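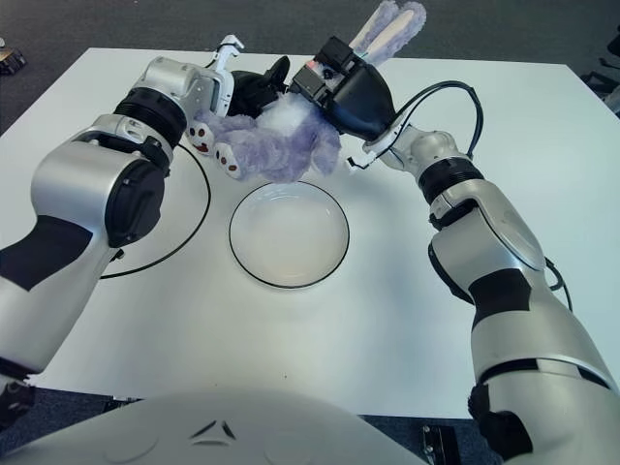
A lavender plush bunny held just above a white table.

Clundbridge toy drive passes last year's total

The winter toy drive in Clundbridge closed Thursday with 879 donated toys, up 223 from last year, organizers said.

Toys were dropped off at the public library, the Tarberg Street fire station and the Idahosa grocery store. Stuffed animals made up the largest share, followed by board games and building sets.

"We were short on shelf space by the second weekend," said Rakiya Igwe, who runs the drive. "The library let us use a study room, and that got us through."

The toys will go to families signed up through the county's family services office and to the children's ward at Ploltthorpe Hospital. The hospital takes only new items with tags still on. Used toys in good shape go to the family services office.

Benedikt Thiele, a nurse on the ward, said younger patients usually ask for something soft to keep in bed with them. Gifts for teenagers are harder to come by, he said, and the ward would welcome headphones, art supplies and puzzle books.

Pickup for registered families runs through the end of January at the library's side entrance, from 3 to 5 p.m. on weekdays. Parents should bring the letter they received when they signed up. Families who missed the sign-up can still ask at the front desk.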